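# Up the hill to Tiswood for the ice hockey

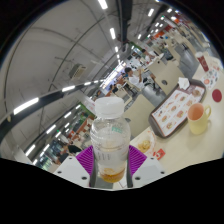
*Burger stop, nearly out of drink.*

I've been meaning to write up the Tiswood trip since January and keep getting distracted, so apologies to the two of you who asked. It was my first away game with the Prelau lot in years (I used to go to all of them, back when I had knees) and I'd forgotten how much I like the whole daft business of it.

The drive is 66 miles and most of it is behind lorries. We left at lunchtime, stopped once for food, and got to the rink with loads of time to spare, so I had a good wander. Tiswood's rink holds 1,000 if everyone breathes in. It has a low tin roof, wooden benches down one side and standing down the other, and it is COLD. I'd put on two pairs of socks and should have gone for three. The tea hatch does a very decent cheese toastie, though, and they let you take your mug back to your seat, which ours stopped doing ages ago.

Anyway, the hockey! Prelau had won one in six before this and our power play had been dreadful, all that passing round the outside and no one wanting to shoot. So of course we scored on the first one we got. Simple goal, shot from the blue line, bit of traffic in front, and the goalie never moved. Our corner went mad. Then we gave it straight back on the next shift with the sort of pass across our own slot that gets under-tens sent to the bench.

The second period was all Tiswood. They're a big side and they lean on you, and we couldn't get the puck out of our end for what felt like a week. If our goalie hadn't been in the mood it would have been four or five. As it was they only got the one, a tip-in that I still think was a high stick. The ref had a long chat with his linesman and gave it. No video at this level, so that's that, you have a moan and get on with it.

I'd more or less settled for losing 2-1 when we got two in the third. The equaliser was a scruffy thing that went in off somebody's skate. The winner, though, oh, that was lovely. Our number 74 picked it up behind his own net and just kept going, straight through the middle, round the last defenceman on the outside and tucked it in low at the far post. I've seen it again since on someone's wobbly phone video and it's even better than I remembered. There were 95 seconds left. I spent all of them holding on to the rail and not looking.

3-2, then, and we're off the bottom. Flollell are below us now on goal difference, and they've still got to come to our place, so I'm letting myself get slightly hopeful. Only slightly! We've got the Maddocks Cup tie before that, away again, and I haven't decided whether to go. It's a late face-off and I've got work the next morning, but then I said that about Tiswood as well.

If anyone's driving to the cup game and has a seat going, leave me a comment. I'll chip in for petrol and I don't mind sitting in the back with the flags.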